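The Long Count

Nazar Tkachenko has been knocked out twice in his life, and he can describe neither occasion. The first he has on video. The second he has on the word of a man who was holding a bucket.

He is 41, retired, and teaches four evening classes at the Hokarach gym, up a flight of stairs that seems to have been built as a fitness test. He fought for eleven years as a light-middleweight, mostly on undercards, mostly in leisure centres, and he won more than he lost. Ask him about the ones he won and he is vague. Ask him about the warm-up music and he can sing it.

"I remember the drives home," he says. "I remember where we stopped for chips. The bit in between, you would have to ask the other fellow."

I had come to talk to him about the standing count, the eight seconds in which a referee looks into a boxer's eyes and decides whether anybody is in. Amateur boxing has been arguing about it for as long as there has been amateur boxing. Prilov, a small regional league with a large rule book, has now decided to argue about it in writing. Its proposal is that any boxer who takes a count should be seen by a doctor before the next round, and that 2 counts in a bout should end it, whoever is ahead and however loudly his uncle objects.

The uncles have objected. The consultation drew 1,132 responses, a remarkable figure for a league whose annual general meeting was once moved to a car because the hall was locked.

Shu-fen Lai read all of them. She is the league's medical adviser, a GP with a dry manner and a filing system, and she sorted the replies into those that mentioned the brain and those that didn't. The second pile was taller. A good many people wrote about tradition. One wrote, across three sides, about metric weights.

"They think I want to stop the boxing," she told me. "I like the boxing. I go on my days off."
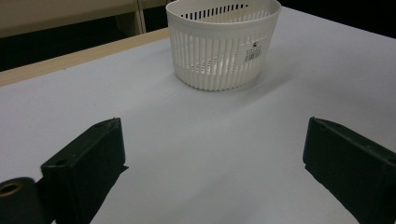
White slotted basket with a small printed label on the front.

Her difficulty is that the evidence doesn't arrive in the shape that sport prefers. A broken hand is broken on the night. A concussion may turn up on the bus, or in the supermarket the following afternoon, when a man finds himself in front of the yoghurts with no idea which one he likes. Boxers are also poor witnesses. They have trained for years to look fine, and they are good at it.

Chak-lun Fang, who has refereed for the league since his own knees gave out, gave me a demonstration. He held up his fingers and asked me where I was. I said I was in his kitchen. He asked again, closer, and I found that I very much wanted to give him the right answer, and that I was standing up straighter to do it.

"You see?" he said. "And you've only had a biscuit."

Fang is in favour of the doctor and against the automatic stoppage. He thinks a good referee knows. Pressed on what happens with a bad referee, he offered me another biscuit. He did admit that last December he let a bout go on which he would now have stopped, and that he has watched the recording more often than is healthy. The boxer was fine. Fang uses the word with care.

Then there is the money, or the space where it ought to be. Doctors want paying, and a club show that sells its tickets at a folding table doesn't leave much over. Kai-wen Hsueh, who promotes 5 of these evenings a year under the name Udico, did the sums for me on the back of a fight poster – on the back of a boxer's face, more or less – and arrived at a number he then crossed out. He would rather lose a bout from the card than a doctor from ringside. He would also rather someone else said so first.

Tkachenko has no vote in the matter, though he has a view. His own pupils spar in head guards, lightly, and anyone who gets caught flush sits down for the rest of the class and sulks. Some of them sulk magnificently. One changed gyms.

I asked whether he would have accepted the rule when he was 25. He laughed for some time.

"I'd have told you I was fine," he said. Then he asked whether I had found the stairs all right, as he had at the beginning.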